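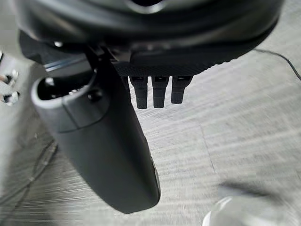 Asked by slow_traveler, 2019-04-22, in Day Trips and Back Roads

Can I drive from Eklund to the old harbor at Ikthorpe with a normal rental car?

I will work in Eklund for one month and I have a free day before my return. I would like to see the old harbor at Ikthorpe and the signal tower behind it. On my map the last part is a thin gray line of 28 kilometers, and I do not understand if this means gravel or only a small road. My rental is a low city car from Galtanent. The contract says "public roads only" and nothing more about the surface.

I have driven on gravel before, but always with a colleague who knew the way. This time I will be alone. I also want to know if there is fuel after Eklund, and if one day is enough with a walk to the tower. I can start early in the morning. 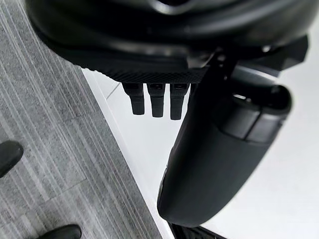 2 Answers

Accepted answer, by member north_gate

The thin line is gravel, but it is a public road and it is maintained. I went in April last year with a small car and had no problem. Drive slowly on the part along the dry river, where there are many loose stones. If it has rained the day before, I would wait. There is a low crossing which can hold water, and you cannot see how deep it is.

Fill the tank in Eklund. There was a pump at the Promudell junction, but it was closed when I passed and the hose was removed.

For the time, I needed about 4 hours for driving both ways, and the walk to the tower and back was a little more than one hour with stops. The path starts behind the second warehouse. It is not marked well at the beginning, so look for the low stone wall and keep it on your left side. Take more water than you think is necessary, there is no shade at all.

Please call Galtanent and ask them about gravel. With my company it was allowed, but damage under the car was not covered by the insurance.
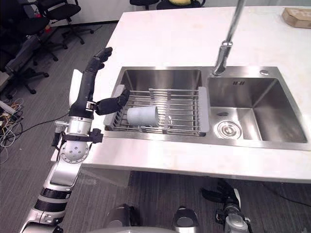

Is there a phone signal at the harbor?

Only near the tower, and it is weak. Save your map before you leave Eklund and tell someone at your work when you plan to be back.

Answer by member dusty_boots

I have not driven it, I went with the minibus from Promudell. It had 13 seats and was half empty, so maybe you don't need to drive. I don't know if it still goes. The harbor is nice but small. The tower is better.

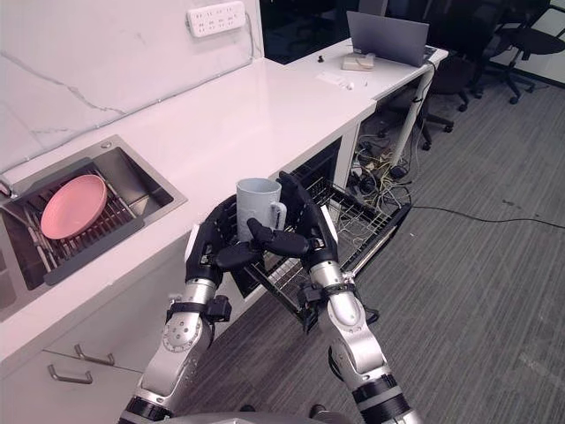 Grey mug above the dishwasher rack

Comment from slow_traveler: Thank you both. I have called the rental office and gravel is permitted, but tires and glass are my own cost. I will take the car and start at six.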